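Pekeo GmbH
Montag, 19. Juni 2023
Von der Pressestelle Pekeo

Pekeo ruft Steuerungssoftware für Küchenarm Rirnel zurück: Der Arm stellte Teller ab, ließ aber nicht los

Fukcombe – Die Pekeo GmbH zieht die Version Bạch der Steuerungssoftware für ihren Küchenroboter Rirnel mit sofortiger Wirkung zurück. Betroffen sind 1.619 ausgelieferte Geräte. Verletzt wurde nach Kenntnis des Unternehmens niemand. Beim Geschirr sieht die Bilanz weniger erfreulich aus.

Der Fehler ist rasch beschrieben. Rirnel soll einen Teller greifen, auf ein Schneidebrett stellen, den Greifer öffnen und sich zurückziehen. Unter Bạch konnte es vorkommen, dass der dritte Schritt entfiel. Der Arm meldete die Aufgabe als erledigt, behielt den Teller im Griff und fuhr in die Ausgangsposition zurück, als sei nichts gewesen. Wer in diesem Moment das Brot auflegen wollte, legte es auf das Brett.
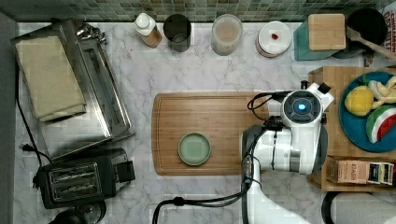 Seit April gingen beim Kundendienst 66 Meldungen dazu ein. Die ersten wurden, das räumt Pekeo ein, als Bedienfehler eingestuft und mit einem freundlichen Verweis auf das Handbuch beantwortet. Das Handbuch ist an der fraglichen Stelle übrigens einwandfrei. Es beschreibt ein Gerät, das loslässt.

Ursache ist eine Änderung an der Abfrage der Greiferkraft. Bạch sollte den Arm bei leichten Gegenständen behutsamer machen und unnötiges Nachfassen vermeiden. Kleine, flache Teller lagen dabei in einem Messbereich, den die Software als »Greifer leer« deutete. Ein leerer Greifer muss nicht geöffnet werden, also blieb er zu. Gegen die Logik ist wenig zu sagen, gegen das Ergebnis einiges.

Zur Eingrenzung des Fehlers wurde im Werk Fukcombe eine gewöhnliche Küchenzeile eingerichtet, mit Toaster, Schneidebrettern, Geschirr und allem, was einem Roboterarm im Alltag im Weg steht. In 3.178 Durchläufen trat der Aussetzer 20 Mal auf, und zwar ausschließlich bei kleinem Geschirr. Größere Teller gab Rirnel in sämtlichen Versuchen anstandslos her.

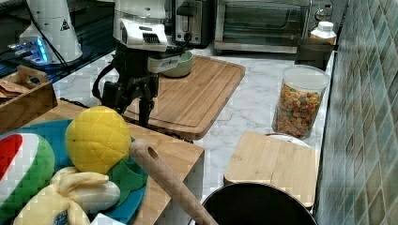

Rirnel mit schwarzem Greifer über dem großen Schneidebrett, im Vordergrund Plüschobst auf blauem Teller.

Die vorherige Softwareversion ist von dem Fehler nicht betroffen und wird ab heute wieder automatisch aufgespielt. Sie greift etwas gröber zu, was einige Kundinnen und Kunden bereits früher bemängelt hatten. Pekeo hält das vorerst für das kleinere Übel. Eine überarbeitete Fassung von Bạch erscheint erst, wenn sie die gesamte Versuchsreihe ohne Aussetzer absolviert hat. Einen Termin nennt das Unternehmen diesmal nicht – der letzte wurde eingehalten, und das war rückblickend kein Vorteil.

Zwei weitere Punkte werden bei dieser Gelegenheit geändert. Die Statusmeldung »Aufgabe erledigt« erscheint künftig erst nach einer Prüfung durch die Kamera. Außerdem hält der Arm an, sobald Kraftmessung und Kamerabild einander widersprechen. Bisher setzte sich in solchen Fällen die Kraftmessung durch.
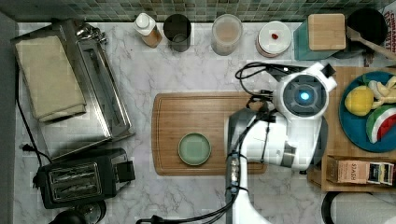 Was Besitzerinnen und Besitzer jetzt tun sollten

Bitte lassen Sie Rirnel eingeschaltet und mit dem Netzwerk verbunden, bis im Menü »System« die vorherige Version angezeigt wird. Bis dahin sollte der Arm kein Geschirr bewegen. Halten Sie Abstand zum Greifer und versuchen Sie nicht, einen festgehaltenen Teller herauszuziehen. Der Arm hält ihn für nicht vorhanden und lässt sich darüber nicht belehren. Drücken Sie stattdessen den Nothalt, stützen Sie den Teller mit einer Hand und lösen Sie den Greifer über den mechanischen Hebel.

Zerbrochenes Geschirr ersetzt Pekeo gegen Vorlage eines Fotos. Scherben müssen nicht eingeschickt werden. Wer bereits welche eingeschickt hat, erhält das Porto zurück.

Kontakt: Pekeo GmbH, Pressestelle, Fukcombe | © 2023 Pekeo GmbH | Nach oben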